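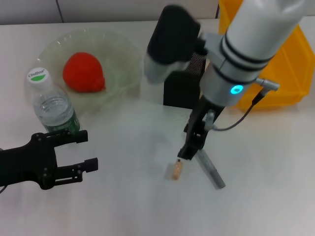 Werkstatt > Notizbuch > Robotik

Suchbegriff eingeben Suchen

Zweihundertmal dasselbe, bitte

17. April 2024

Wer mich auf Familienfeiern fragt, was ich beruflich mache, bekommt seit November die Antwort: Ich räume Tische auf. Sehr langsam, mit fremden Armen, und hinterher räume ich alles wieder hin. Meine Tante hält das für eine Umschulungsmaßnahme.

Das Projekt heißt Akum, und bevor jemand fragt: Der Name stand schon auf der Mappe, als ich kam. Wir sammeln Vorführungen für ein lernendes System. Ein Mensch führt zwei Roboterarme durch eine kleine Aufgabe, alles wird mitgeschrieben, Gelenkwinkel, Greiferöffnung, Kamerabilder, und wenn genug davon beisammen ist, soll das Modell die Aufgabe allein können. »Genug« ist in diesem Satz das Wort, über das man am wenigsten nachdenken sollte, wenn man abends noch einschlafen will.

Unser aktueller Plan sieht 200 Episoden pro Aufgabe vor. Ich habe gefragt, woher die Zahl kommt. Sie kommt daher, dass 100 zu wenig waren.

Die Aufgabe in dieser Woche ist das kleine orangefarbene Ding. Intern heißt es »die Möhre«, auch wenn ich mich auf die Botanik nicht festlegen möchte. Es ist länglich, es hat an einem Ende eine dunkle Spitze, und es soll vom Tisch in die Schale. Der rechte Arm greift, der linke hält sich heraus. Dass der linke sich heraushält, muss übrigens auch vorgeführt werden, und zwar gut. Wer mit dem linken Arm nervös herumzuckt, während der rechte arbeitet, bringt dem Modell das Zucken gleich mit bei. Ich hatte in meiner ersten Woche einen ganzen Vormittag voller Zuckungen produziert. Nusrat Bhattacharjee hat sich die Aufnahmen angesehen, lange nichts gesagt und dann gefragt, ob ich viel Kaffee trinke.

Der Stift liegt natürlich nicht zufällig daneben. Der Stift ist Ablenkung. Er ist ebenfalls schmal, ebenfalls länglich und eine Spur zu nah, und ein Modell, das nur gelernt hat, »schmales Ding in der Tischmitte« zu greifen, wird sich mit Begeisterung auf ihn stürzen. Die Wasserflasche (C'estbon) ist auch Ablenkung, außerdem ist sie durchsichtig, und durchsichtige Dinge sind für Kameras ungefähr das, was Steuerformulare für mich sind. Man sieht, dass da etwas ist, aber wo es anfängt und aufhört, bleibt Auslegungssache. Die Schale ist aus demselben Grund eine Gemeinheit. In ihr liegt schon das rote Früchteding, damit das Modell nicht auf die Idee kommt, Schalen seien grundsätzlich leer.

Granatapfel, sagt die eine Hälfte des Büros. Die andere Hälfte sagt etwas anderes, und im Protokoll steht »Obst, rot«. Ich habe gelernt, solche Einträge zu schätzen. In der alten Sammlung aus Cledcombe, die wir geerbt haben, gibt es für denselben Gegenstand Einträge als »Becher«, »Tasse«, »Tasse ohne Henkel« und »Gefäß klein«, und irgendwer durfte das dann zusammenführen. Irgendwer war ich.

Jetzt zum eigentlichen Vorgang, weil ich ständig gefragt werde, was daran so lange dauert. Man setzt sich hin, nimmt die beiden Steuergriffe und fährt in die Startstellung. Startstellung heißt: jedes Mal ein bisschen anders. Dann Aufnahme an, den rechten Greifer über die Möhre bringen, absenken, und dann kommt der Teil, der bei mir immer noch in der Hälfte der Fälle aussieht wie jemand, der mit Ofenhandschuhen eine Kontaktlinse aufhebt. Man hat ja kein Gefühl in den Fingern. Man sieht den Greifer im Kamerabild von oben, und kurz vor dem Ziel verdeckt er ausgerechnet das, was man greifen will. Also rät man, schließt, hebt ein wenig an und schaut, ob etwas mitkommt.

Kommt nichts mit, gibt es zwei Schulen. Die Schule Sivakumar (so heißt das Handbuch bei uns, nach dem Namen auf dem Deckblatt) verlangt: Episode verwerfen, neu anfangen, nur saubere Vorführungen behalten. Die andere Schule, also Nusrat, sagt: behalten, aber nur, wenn man den Fehler in Ruhe korrigiert. Ein Modell, das nie einen danebengegangenen Griff gesehen hat, steht beim ersten eigenen Fehlgriff da wie ich bei der Steuererklärung, um im Bild zu bleiben. Ich bin inzwischen auf Nusrats Seite, was auch damit zusammenhängt, dass meine Ausbeute seitdem deutlich gestiegen ist.

Was man auf keinen Fall behalten darf, sind die Pausen. Ich meine die Stellen, an denen der Arm über dem Tisch hängt und der Mensch am anderen Ende überlegt, ob er den Herd ausgemacht hat. Im Datensatz steht dann: An dieser Position verharrt man. Das Modell nimmt das sehr ernst. Eine frühere Fassung blieb nach dem Absenken regelmäßig stehen, fünf Sekunden lang, in tiefer Andacht, und griff dann weiter, als wäre nichts gewesen. Wir haben eine Weile nach einem Softwarefehler gesucht. Es war ich, am Nachmittag, nach dem Essen.

Nach jeder Episode wird umgeräumt. Die Möhre woandershin, Stift drehen, Flasche verschieben, ab und zu die Schale auf die andere Seite. Das klingt nach dem leichten Teil. Versuchen Sie aber einmal, Gegenstände wirklich zufällig auf einen Tisch zu legen. Ich dachte, ich könnte das, bis Nusrat alle meine Startpositionen in ein Diagramm geworfen hat und dort ein hübscher Bogen zu sehen war, genau so weit vom Tischrand entfernt, wie mein Unterarm lang ist. Seitdem gibt es eine Liste mit ausgewürfelten Positionen, und ich lege die Möhre dorthin, wo die Liste es will. Mein künstlerischer Anteil ist damit auf die Drehung des Stifts geschrumpft.

Der gelbe Behälter und der schwarze Kasten hinten bleiben stehen. Das war eine längere Diskussion, die ich hier nicht wiedergebe, sie hatte mit der Frage zu tun, wie viel Hintergrund ein Modell verträgt, und endete damit, dass alle Mittag essen wollten. Für die nächste Runde kommt beides weg oder wird getauscht. In Sotwood, wo die zweite Station aufgebaut werden soll, sieht der Tisch ohnehin anders aus, und dann wird sich zeigen, ob wir dem System beigebracht haben, eine Möhre zu greifen, oder nur, eine Möhre auf genau diesem weißen Tisch zu greifen. Ich habe eine Vermutung. Ich habe sogar darauf gewettet, der Einsatz ist ein Mittagessen.

Falls jemand mit ähnlichen Aufbauten arbeitet, würde mich interessieren, wie ihr es mit den korrigierten Fehlgriffen haltet. Markiert ihr die? Wir tun es bisher mit einem Häkchen im Protokoll, und das Häkchen wird vergessen, sobald die Episode danach gut läuft. Eine Taste am Steuergriff wäre schöner, aber die eine freie Taste ist bei uns schon mit »Verwerfen« belegt, und ich kenne meinen Daumen.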